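Pukden Property Desk – Support
Ticket: Land area wrong on rural listing (Madigan)
Opened by: Tirta Mangundap, rural sales
Assigned to: Azlan Halim
Priority: Normal (raised to High, see below)
Status: Closed

Tirta Mangundap, 8:40 am
The listing for Madigan is showing on the public site as a property of 2,067 acres. It is 20.67 acres. I have walked all of it and was home for lunch. The house, the three dams, the hay shed and the 12 cows are correct. Please put the decimal point back.

Azlan Halim, 9:05 am
Thanks Tirta. I've opened the record in Ondix and it reads 20.67 with the point where it should be. Could you refresh the page and tell me what you see?

Tirta Mangundap, 9:11 am
Refreshed. Still a cattle empire.

Azlan Halim, 9:30 am
I've cleared the page cache and saved the listing again. It can take a few minutes to go through. Which browser are you using?

Tirta Mangundap, 9:34 am
The same one as the buyer who has just rung to ask whether there is an airstrip.

Azlan Halim, 10:15 am
Right, I can see it as well now. The listing form says 20.67, the preview says 20.67 and the live page says 2,067. The printed brochure is fine. So the number is going wrong somewhere between Ondix and the public site, and I'm passing this to Faizal, who looks after the feed.

Could I also check the price per acre? It's worked out from the area, and at the moment it makes Madigan the cheapest grazing land in the district by some distance.

Tirta Mangundap, 10:22 am
That would explain the phone. We have had 8 enquiries since breakfast, and the last place I sold on that road got two in a month. Please raise the priority. The vendor, Mr Ventura, has seen the page and is asking if he has been paying rates on too little land or living on too much.

Priority changed to High by Azlan Halim.

Faizal Khoo, 11:00 am
Picked this up. I tried the following on the test site with a copy of the Madigan listing:

Area typed as 20.67, unit acres: shows 2,067
Area typed as 20.7: shows 207
Area typed as 20: shows 20
Area typed as 20.67, type changed from Rural to Residential: shows 20.67

So it only happens to listings marked Rural, and only if there is a decimal in the area. Most of our rural agents round to the nearest acre, and the fault has been sitting there quietly waiting for somebody accurate.

Tirta Mangundap, 11:08 am
I will try to be vaguer in future.

Faizal Khoo, 11:40 am
Checked the other rural listings. One more is affected, the block beside Sernen Creek, which is showing as 1 followed by rather a lot. It has been like that since March. No complaints on file. Syahrul, I believe that one is yours?

Syahrul Sumampouw, 11:52 am
It is mine. I did wonder why people kept turning up with surveyors.

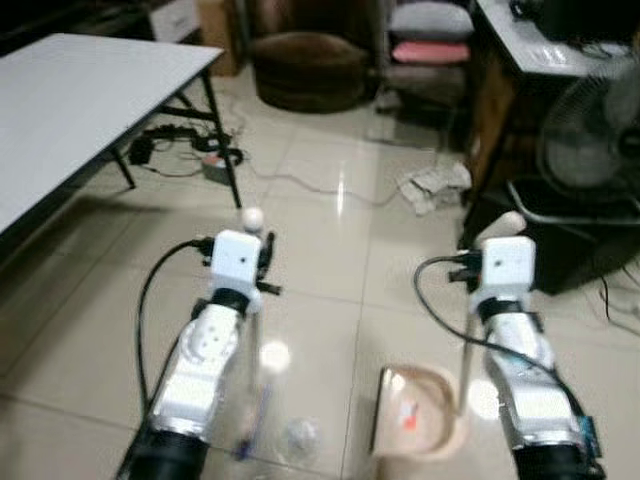 Attachment 1: two white arms, left and right.

Faizal Khoo, 1:20 pm
Found it. When the feed was last changed, a step was added for rural listings to strip out punctuation, so that areas typed with a comma would come through as plain numbers. It strips the commas, then carries on and strips the full stops too. The public site then puts a comma back in to be helpful, and the result looks very convincing.

I've altered the step so it leaves full stops alone. On the test site Madigan is back to 20.67 and a made-up listing with a comma in the area still comes out properly. I'll send it to the live site after 2 pm, once the midday feed has finished. Please don't edit either listing until I say so – saving halfway through could send the old figure out again.

Tirta Mangundap, 1:26 pm
Understood. Does "don't edit" include the photo of the dam with the gate the wrong way round? I was about to swap it.

Faizal Khoo, 1:29 pm
It does, sorry. The gate will have to stay as it is for an hour.

Faizal Khoo, 2:25 pm
Fix is live. Madigan shows 20.67 acres on the website, in search results and on the map page. Sernen Creek is correct as well. Price per acre has recovered its dignity in both cases. You can edit again.

Azlan Halim, 2:40 pm
Tirta, two things at your end. The email alert that went out this morning carried the old figure and can't be recalled, so anyone who got it will need telling. I've put the list of addresses in your Ondix inbox. Also, anyone who saved a search for properties over a thousand acres will have Madigan in their favourites until they next log in.

Tirta Mangundap, 3:15 pm
I have rung all 8. Six were polite. One had already worked out his stocking rate and went very quiet. The eighth says twenty acres is nearer what his wife had in mind and would like to see it, so he is booked in.

Mr Ventura (Faustino, he now insists) has been told that his farm is its usual size. He took it well, though he asked whether the old page could be printed out for him before it went. Can it?

Azlan Halim, 3:22 pm
I have a copy from this morning's checks. Sending it to you now. Please don't let him frame it anywhere a buyer might stand.

Tirta Mangundap, 3:24 pm
Received, thank you. Gate photo swapped. Happy for this to be closed.

Ticket closed by Azlan Halim, 3:30 pm
Linked to: Rural feed, check decimals in frontage and dam capacity fields (open, Faizal Khoo)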